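Thread on how we sort and pack the tableware at the Cosgrove lending room. A few people asked after the last pickup, so I'm putting it all in one place.

1/
We lend out plates, bowls, spoons and serving things for parties, wakes, school dinners, whatever. Goal when we opened was 3000 pieces. The sheet says 2867 right now. We were over at one point and then summer happened.

2/
Everything comes back mixed. People are good about washing but they put it all in one bag or one box, and it gets dumped out on the table. First job is small stuff out, stackable stuff aside.

3/
Small stuff goes into square bins, one kind per bin. Soup spoons get the light blue one. They just go in as a heap. I used to line them all up the same way and it took forever, and they slid around as soon as you picked the bin up. The brown bin next to it takes the shiny black pieces, which we own a lot fewer of.
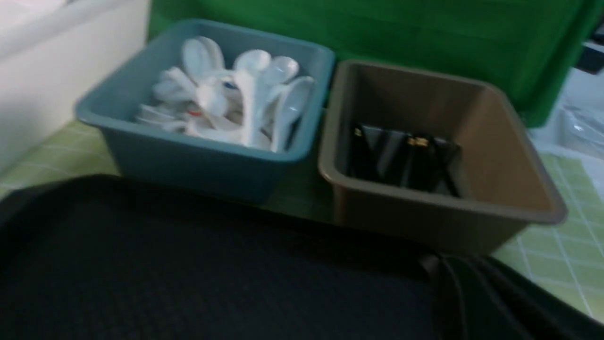
4/
White soup spoons are the thing we lend most. 726 on the sheet. They're plastic, they nest badly, and they end up in coat pockets and diaper bags. If you have one of ours at home, the drop box is by the side door. No questions.

5/
Someone asked why square bins and not jars or cutlery trays. Square ones sit side by side on the Rulero shelf with no gap. Trays are fine for a kitchen drawer but you can't hand one to a person and say that's your order.

6/
Labels: we stopped putting tape on the bins. It left gum on the rims. The label is on the shelf edge now and the bin goes back above its label. Working OK so far.

7/
Plates and bowls are a separate job. Those go in the big white tub, the wide one with round corners. Square plates first, toward the back, then the shallow bowls in front of them. Both in upright stacks, same way up all the way through.

8/
Keep the stacks short. The bowls start to lean once you get a pile going, and a tall pile will go over in the back of a car. If it leans while it's still on the table, split it in two.

9/
Also check between the bowls before you stack. Two bowls stuck together get counted as one, and then the sheet is off and I spend an evening looking for a bowl that was there the whole time. This has happened more than once and at least one of those was me.

10/
Cloth on the table is the green check one. I like it for this because white pieces show up on it. On a white tabletop I was leaving spoons behind every single time.

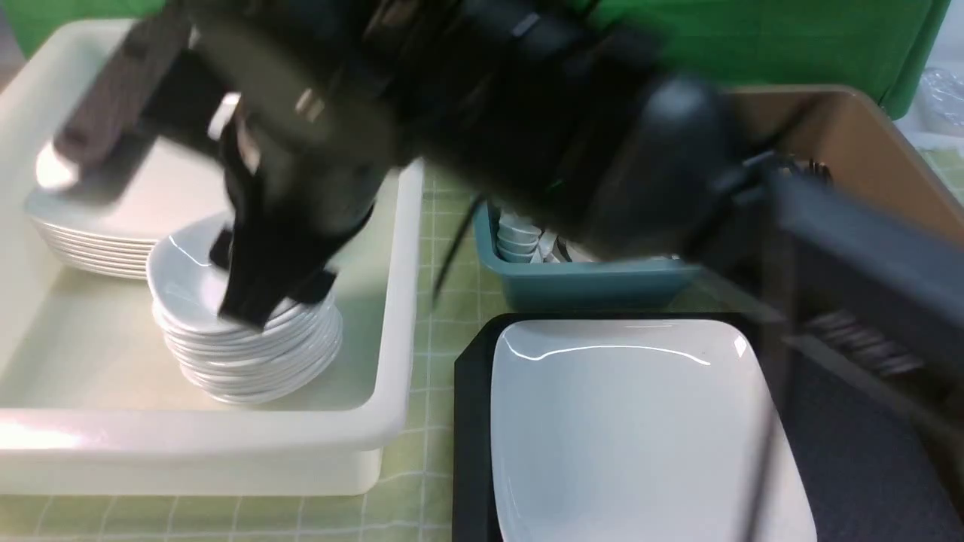

TOSTPORT, February

11/
Picking the thread back up with where things stand this month. Winter count is finished. Plates are fine. Bowls are fine. Spoons are short by 91, most of it from two big dinners on the same weekend.

12/
Replacements are ordered through Jurnell. Same white soup spoon, so they'll mix in with the old ones. The sample they sent is a bit thicker at the neck. I can live with that.

13/
Changes for borrowers: please return bowls and plates stacked and spoons in a separate bag. Any bag. That alone saves us most of the first hour. You don't have to sort by color, we'll do that part.

14/
Pickup is still 4 to 6 pm at the Cosgrove side door. If you need more than one tub, write first. They take up the whole back seat of a normal car and we only have so many.

15/
Someone wanted to know if we have forks. We do. They're on the bottom shelf and I haven't counted them yet. Ask me in a couple of weeks.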